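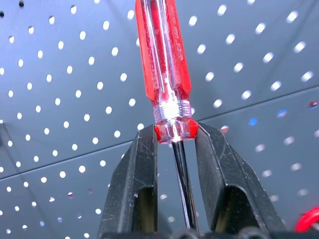 Screwdriver with a red plastic handle.

PORMONT FOOTBALL CLUB
Minutes of the Ordinary Meeting of the Football Board
Held Sunday, October 11, 2020, in the clubhouse at Estville Road

Present: Chair; Vice Chair; Secretary; Head Coach; Assistant Coach; Youth Coordinator; Grounds Manager.
Apologies: Physiotherapist.

1. Minutes of the September meeting
The minutes were approved with one correction. Under item 4, "home fixture against Podumham" should read "away fixture against Podumham."

2. Matters arising
The Secretary reported that the league had accepted the late registration of the reserve goalkeeper. The question of the second-choice away shirt was carried forward.

3. Head Coach's report
The Head Coach presented a written report on the opening matches. The first team had conceded mainly from crosses to the far post, and the fullbacks had been left without cover when both central midfielders went forward. One midfielder will now hold position in front of the defense while the team is in possession.
The Vice Chair asked whether the change would reduce the number of players in the penalty area. The Head Coach replied that the left winger would be asked to play further inside, with the left back providing the width. The Board noted the report.

4. Set pieces
The Assistant Coach requested an additional half hour at the end of Thursday training for defensive corners. Zonal marking will be used at the near post and player marking elsewhere. Agreed, subject to the floodlights being switched off at the time stated in the lease.

5. Kaplan Cup
The draw has paired the club with Estville Rovers over 2 legs, the first at home. The Head Coach intends to rest several regular starters for the first leg and to include players from the under-19 squad. The Chair asked that the under-19 coach be told of the selection by the Wednesday before the match.
Entry to the first leg will be by advance ticket only. Capacity under the present restrictions remains to be confirmed by the league, and no tickets will be released before then.

6. Season tickets and finance
The Secretary reported 82 season tickets sold. Gate and refreshment income for September came to $1,517. The Board approved spending of up to $2,000 on the repair of the drainage at the north end of the main field, with the work to be completed before the Podumham return fixture.

7. Youth section
The Youth Coordinator asked that the under-15 team adopt the same formation as the first team. After discussion it was agreed that the youth coaches should remain free to choose their own formation up to under-15 level, and that the under-19 team should follow the first team.

8. Grounds
The Grounds Manager reported that the main field had been reseeded in both goalmouths. Warm-ups are to take place on the training field until further notice.

9. Any other business
The Vice Chair raised the late arrival of team sheets at away matches. The Assistant Coach will hand them to the referee in future.

The next meeting will be held in the clubhouse on a date to be circulated by the Secretary. The meeting closed at 8:40 p.m.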